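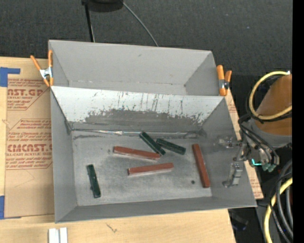
I got to the Vomham robotics club a little before 4 in the afternoon, and Panya Srithong was already under a table looking for a hex key. "Come in, come in, just don't kick the power strip!" she yelled. So I came in and didn't kick the power strip, and that was pretty much my introduction to the loudest after-school club in the building.

Panya is a senior and runs the arm team this year. Their project is bin picking, meaning the arm has to find a block in a metal bin, grab it and move it to the other side of the divider. Reds and greens, all mixed up, any angle. I told her it sounded easy and she gave me a look.

"Everybody says that! My dad said that. Then you put a block right up against the wall and the gripper has nowhere to put its second finger." She held up two fingers and bumped them into the edge of my notebook to show me. "See? You're stuck."

The bin has a slope on the divider, which I figured would help, with the blocks sliding back toward the middle. Surachet Rattanakul, a sophomore who does most of the code, says it helps sometimes. He's more bothered by the shine. "It's bare metal in places and it's all scratched up," he told me. "Our first color filter kept finding blocks that weren't there. It really loved one scuff — I mean it went for that scuff every single time."

They started the season with a program called Hinolau, named after a snack that I'm told you can't get here. That version grabbed whatever was closest to the center. The new one looks for the block with the most open space on both sides and goes for that first, and Surachet rewrote it over two very long weekends in October. I asked if he slept. "Some," he said.

To test it they dump the blocks, let the arm try, write down what happened, and dump them again. They've logged 500 picks since the rewrite. The goal before the Drustberg meet is 100 in a row with no drops, and their best streak so far is 18. Panya isn't panicking about that, or at least she says she isn't.

"A green one ended our last good run," she said. "The greens are shorter, so if you're a little off the middle they tip. With a red you can be kind of sloppy and get away with it."

I wanted to know about the orange clamps too, and it was the one question that got a groan out of both of them. Before the clamps, the gripper would brush the side and scoot the whole bin over — and then every position the program had saved was wrong. "We lost an entire afternoon to that," Panya said. "We were rewriting code that was fine!"

Surachet wants to try stacking next year, if the club gets to keep its table. Panya will be off at college by then, but she's already asked him to send videos. By this point he'd put the blocks back in for another round and she was reading me the rules for the meet off her phone, so I moved my chair back and let them get on with it.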